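How a Packing Company Buys a Robot

A robot arm is a machine that moves things from one place to another. Before a company buys one, somebody has to make a plan. The plan says what the robot will do, what it will cost, and what happens when a part breaks.

Start with the job

Vilja Heinonen plans equipment for Zorkumley, a company that packs snack boxes for shops. Her first question is what the robot will pick up. A box, a jar and a bag are three different problems. A box keeps its shape. A bag can bend, and what is inside it can slide to one end.

Her second question is how often. The packing line at Zorkumley fills 200 boxes in an hour. If a robot is slower than that, the company needs two robots or a slower line.

Count the whole cost

The price of the arm is only one line in a budget. A budget is a list of what you expect to spend. Vilja's list has these lines:

The arm
The gripper, or "hand"
The table and the bolts that hold it down
A safety fence
Cables and a control computer
Training for the workers
Spare parts

When Vilja added up her list for the first time, it had 29 items. Some cost less than a lunch. The fence cost more than the table.

Choose the gripper

The gripper touches the product, so it is chosen with care. Hard metal fingers are good for holding solid parts. Suction cups work well on smooth, flat lids. For bags, many planners look at soft fingers.

A soft finger of the ribbed kind has two thin walls that meet at the tip, with ribs between them like the steps of a ladder. When the finger pushes on something, the walls bend and wrap a little way around it. The push is spread over a larger area, and a bag is less likely to tear.

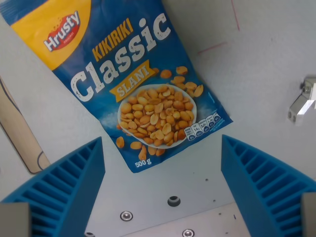 Weight matters too. Every gripper has a payload, the heaviest load it is allowed to lift. A 500 g bag of peanuts weighs half a kilogram, and 1000 g makes one kilogram. The arm has to carry the bag and the gripper together, so both weights go into the sum.

Plan for wear

Plastic fingers wear out. Zorkumley asked two sellers, Turunen and Druso, for the price of a spare pair and the delivery time. Druso was cheaper, but its parts took 20 days to arrive. Vilja chose Turunen and put two spare pairs in the budget – one for the shelf and one for the toolbox next to the line.

Test before you pay

The last step is a trial. The seller sets up the robot, and the company brings its own products. Zorkumley's trial is planned for July, before the busy season. Vilja will write down every dropped bag and how long each pick takes. The order is signed after she has read the results.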